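Section 4: Adding a rental property to your Miltska account

Set up each cottage, apartment or cabin as its own property before you open any dates. You need owner or manager access.

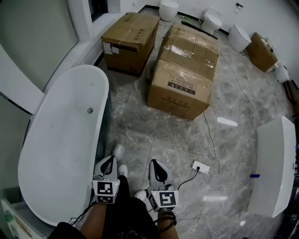 Mayuree Wongsuwan

Updated June 2022

4.1 Create the property record

1. Sign in and select Properties, then Add New.
2. Enter the property name as guests will see it. The limit is 81 characters, including spaces.
3. Enter the street address. Guests see only the town until a booking is confirmed.
4. Enter the number of bedrooms and the maximum number of guests. Count infants only if your local rules require it.
5. Select Save Draft. The property receives a number, which appears on every invoice.

Note: A draft stays hidden from search. Drafts with no rate cannot be published.
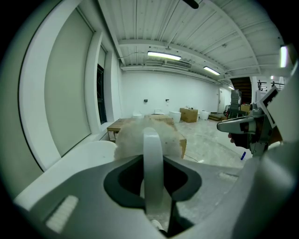
4.2 Set rates and minimum stay

1. Open the Rates tab and choose a season. If no season exists, create one first (see Section 3).
2. Enter the nightly rate before tax.
3. Set the minimum stay. The default is 2 nights.
4. Enter the cleaning fee, if any. It is charged once per booking.
5. Select Apply.

Caution: Changing a season's dates removes any nightly overrides inside it. Export the rate table first.

4.3 Connect an outside calendar

1. On the Calendar tab, select Import and paste the link from the other booking site.
2. Choose a color for the imported dates.
3. Select Test. If error 551 appears, the link has expired. Request a new one and repeat step 1.
4. Select Connect.

Imported dates are blocked for all guests. They can be released only on the site where the booking was made. 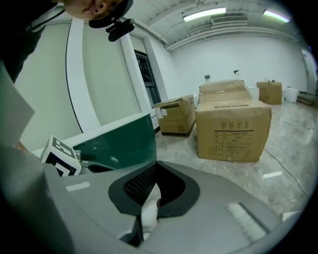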